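I have spent a good part of my working life arguing that the dullest hour in automation is the one most worth paying for, and I'd like to argue it again, if you'll bear with me. I mean the hour spent setting up the gripper.

Our kitchen cell at Wallar lives in simulation for now, and it has all the usual temptations. Everybody wants to watch the arm do breakfast. Marlene Falcão, bless her, would happily spend the whole afternoon on finger pads instead: how far they open, how hard they close, whether the simulated contact is anywhere near what a soft thing would do. 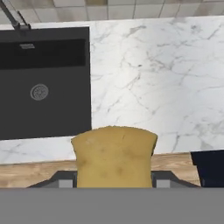
*The wrist view in the kitchen cell, pads either side of the bread-like object.*

I've come round to her way of thinking. Bread is a rotten thing to tune on, and I say that fondly. A rigid block forgives a lazy friction value, and you can go for months without knowing you've got one. When we took over the cell in April the closing force had been copied from some older job, and King-fai Tam ran 180 grasps before he'd let us touch anything else. We grumbled about it at the time (I grumbled the loudest, I'm afraid).

Then there's the arm itself, and where you put its base.

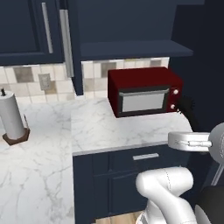 People fuss over the planner when a reach goes wrong, and fair enough, planners are interesting. But I'd ask them to check the base position first, then the joint limits, then the wrist camera's mounting, and to write all of it down somewhere a newcomer can find it. Ismael Brito keeps our log, 17 pages of it so far, and it's the best thing we own.

So give your setup people their hour, and give them a second one if they ask. I'd rather see a demo pushed back a week than watch another team chase a fault that was sitting in the settings all along.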